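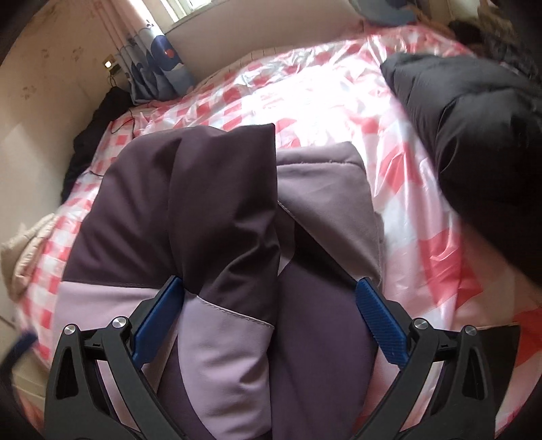

Skukura Under-Bed Storage Bag, Large
Made by Brolia

Search products
Enter keyword or item number
Go

We use cookies to keep items in your cart and to see which pages people visit. Accept / Manage settings

The Skukura is a flat, zippered fabric bag for clothes and bedding you don't need for part of the year. It slides under a bed or onto a high closet shelf. It holds 68 liters, enough for a comforter and a set of flannel sheets, or a winter's worth of coats for one adult if you fold them carefully.

It is sold in a pack of 2. We don't sell singles. Most customers who bought one from us in the past came back for another, and shipping one bag costs us nearly the same as shipping a pair.

What it is made of

The outside is a tightly woven cotton canvas, undyed on the bottom and gray on the top and sides. The lid has a panel of cotton mesh at one end so air can move through. There is no plastic lining. Brolia used to make a lined version and we carried it for a while, but it held moisture in basements and we stopped ordering it.

The zipper runs around three sides of the lid, so the whole top folds back and you can lay things in flat. It has two pulls. Each pull has a cord loop on it that is big enough to grab with gloves on. The teeth are molded nylon and won't rust.

There is a handle on each short end and one in the middle of a long side. The handles are cotton webbing, sewn through the side panel and backed with a second piece of canvas. If you keep the bag under the bed lengthwise, you will mostly use the end handle. The side handle is for carrying it like a suitcase.

A clear sleeve on the front end takes an index card. One blank card comes with each bag.

What it is not

It is not a compression bag. There is no valve and you don't need a vacuum. Things go in at the size they are and come out at the size they are. If you need to get a very large comforter into a very small space, look at the Eze roll-up bags on our storage page.

It is not waterproof. It will keep off dust and pet hair and the odd splash, but do not put it on a garage floor that gets wet. For garages and sheds we suggest a hard bin with a gasket.

It is not airtight either, and it won't by itself stop moths that are already in your clothes. Wash or dry-clean wool before it goes in. The closed zipper and the tight weave make it harder for new ones to get in, and the mesh panel is fine enough for the same purpose.

How to pack it

We get asked about this a lot at the counter, so here are Kylie's notes from the store. Kylie Pomare has run our closet and storage department since we opened the Dokdale location.

Wash everything first and dry it all the way through. Body oil and old food stains that you can't see in spring will be yellow by fall. Padded coats take longer to dry than you think. Squeeze the thickest part, usually the collar or the hem, and if it feels cool or clumpy put it back in the dryer on low.

Empty the pockets. Close zippers and snaps so they don't catch on other things.

For padded and down coats, lay the coat face down, bring the sleeves across the back, and fold it in half once from the bottom. Don't roll it and don't sit on it to get the air out. Down and polyester fill both come back better if they have been left loose. Put these on top, with the heavy flat items such as blankets and jeans on the bottom.

For sweaters, fold in thirds and stand them on edge if you have enough to fill the row. You can then see each one when you open the lid. Tissue between sweaters is optional.

Leave a little room. The lid should close without pulling. If you have to hold the sides together to work the zipper, take something out. Nearly every zipper that comes back to us has been forced at a corner.

Cedar blocks are fine. Wrap them in a scrap of cotton so they don't touch the clothes directly – the oil can mark light fabrics. Lavender sachets are also fine, but they fade by midsummer and need replacing. We do not recommend mothballs in a bag that lives under a bed.

Write the card before you put the bag away. "Winter" is not enough if there are several people in the house. Kylie writes whose it is, what it is and the month it went in, which at her place is usually May.

Fit

Measure the clearance under your bed at the lowest point. On many frames that is the center rail or a support leg and not the side rail. The bag keeps its shape on the sides but the lid will dome up if it is full. If the clearance is tight, pack the bag a little under full and press the lid down with your palm as you push it in.

On a platform bed with drawers it won't fit. On a shelf, the bag should be fully supported underneath. Do not hang it over the edge.

Empty, it folds into quarters and will go in a dresser drawer.

Care

Machine wash cold on gentle, zipper closed, and hang it to dry. The canvas is 100 percent cotton and will shrink in a hot dryer. The gray top may lose some color in the first wash, so do it alone. Iron on the wrong side if you care about creases. Take the card out first.

Vacuum the outside with the brush head whenever you vacuum under the bed. For small spots use dish soap and a damp cloth.

Returns and repairs

You can return unused bags within 30 days for a refund. Keep the paper band, it has the item number on it. If a handle or zipper fails in normal use, bring the bag to the store or write to us and we will either fix it or swap it. Zipper pulls can be replaced at home with pliers, and we will mail you one free of charge. Stains and pet damage are not covered.

In stock at Dokdale and online. Orders placed before noon go out the same day. The next shipment from Brolia will include a navy top as well as the gray. Price will stay the same.

Related: Eze roll-up bags, cedar blocks, cotton garment covers, bed risers

Comments

Patty in the valley
Does the smell go away? Mine had a strong canvas smell out of the package. Not bad, just strong.

Jurgita Mets (store)
Yes. Unzip them and hang them over a chair or a railing for a couple of days. If you are in a hurry, wash them once before using.

R.D.
Bought these 1/12/25 for my mother's quilts. The large holds one queen quilt and a thin blanket with room left over. Side handle is in the right place. I would pay extra for a second card sleeve on the long side, because that's the side that faces out under her bed.

kmarsh
Agree about the sleeve. I safety-pinned a tag to the side handle and it works fine.

Tomas
My bed has a center leg and the bag hits it. Should have read the part about measuring. Turned them sideways, now one goes in from each side. Zipper is good.

Jurgita Mets (store)
Thanks all. I passed the note about the sleeve on to Brolia. They said they will look at it for the navy ones but no promise.

Patty in the valley
Update, smell is gone. Took three days on the porch.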